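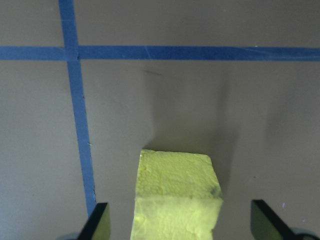

To: cell-planning list
Subject: Re: Second-year budget, finger pads and spares

Replying to the budget thread, since the request form closes in June and the line items still don't agree with each other. My main objection is to treating finger pads and test objects as one consumables line. They wear at different rates and come from different suppliers. A foam block like the yellow-green one, with a chipped corner and a dark smudge near the seam, costs almost nothing to replace, but a change in block size or stiffness affects the grip settings. I would buy the blocks in one lot, from one batch, and keep them in a sealed bin. Blue tape is a separate matter. The edges fray, and a torn spot at a crossing is enough to make two people disagree on where a cell begins. Put tape under bench upkeep and give it a fixed replacement interval.

Earlier message:

> The Skuria quote is in. Arms are unchanged from last year.
> The gripper line now includes one spare set of fingers per
> arm, no pads. Grukico will supply pads separately at 140
> per set, minimum order 2 sets. I have put 2,000 against
> consumables for the year and folded blocks, plates, cloths
> and tape into it. Freight is 413 if everything ships
> together. Is there any reason to split it up? I would also
> like to drop the Jiltero service plan, as we made no claim
> on it.

On freight: keep the single shipment. The 413 is charged per consignment, and splitting the order would double it for no gain. What I want split is the accounting, so the Skuria hardware goes to capital and the rest to operating.

On pads: the minimum order of 2 sets comes to 280. That is enough to start, but I would ask Grukico to hold the price for a reorder within the year. The spare fingers from Skuria are of limited use if the pads run out first.
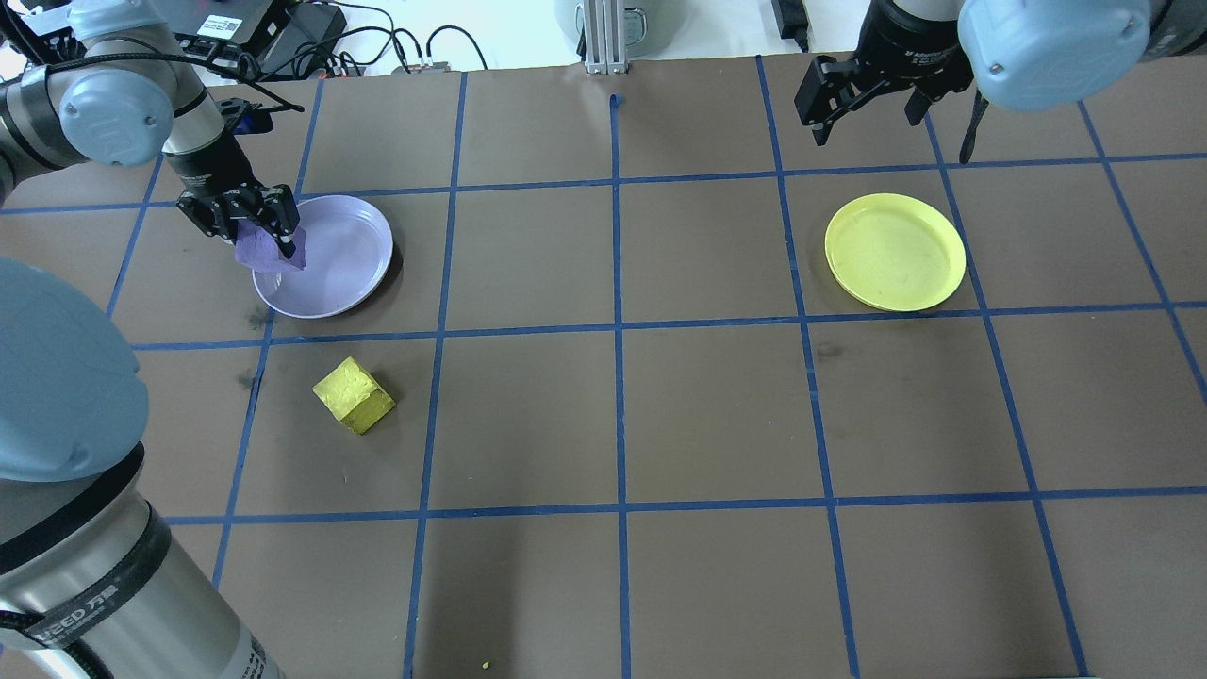
On test objects: please list cloths, rigid plates and foam blocks as separate items with a quantity and a unit price each. Cloth tasks and block tasks need different finger openings and different closing force, and we will want to know which of them is using up the pads. A single total of 2,000 will not tell us that at year end. I have no objection to the total.

On cabling: there is no line for it at all. Sivakumar can make up replacement cables to length with strain relief at both ends. Request a quote for one full set per arm, plus clips and sleeving. Power adapters should be on the same request. We have been taking these out of general stores, and stores has asked us to stop.

On the service plan: I would keep Jiltero for one more year. The absence of a claim is weak evidence with this little running time. The plan covers joint modules, and a joint module is the one part we can't replace from stock or work around. If the plan has to go, the cost of one module should be set aside in its place.

Requested changes before the form goes in:

1. Move pads to their own line, with the reorder price stated.
2. List test objects by type.
3. Add cables, clips, sleeving and adapters.
4. Move tape to bench upkeep.
5. Restore the Jiltero plan, or add a reserve for one joint module.

Send the revised sheet to the list as plain text. The last attachment lost its column headings when the archive converted it.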